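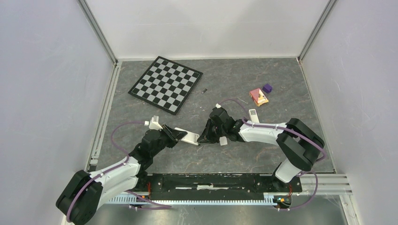
Search this notebook
Go

20 October 2021 - Dretusari bench, chores list, item 4

I still want an answer to the question we wrote down in May: can the pair of arms do a household chore that we would trust them with when we are out of the room? Today's item is passing things from hand to hand, as a person does when tidying a drawer. The white flat device is between the two hands now, the left fingers near one end and the right fingertips on the other. The snack packet and the other white device stay on the right half for later, and the checkered board can stay at the back, it is far enough from the hands.

Wubshet's planner allows 70 seconds for one pass. I would do it in one or two, so for speed my answer is no.

Grip limit is at 700 in the settings. Mikov suggests 899, but I prefer to wait - a packet is softer than a plastic case.

To do: write the same test for folding a cloth. I expect it will be harder.

Contact - © Sesum workshop notes - Back to top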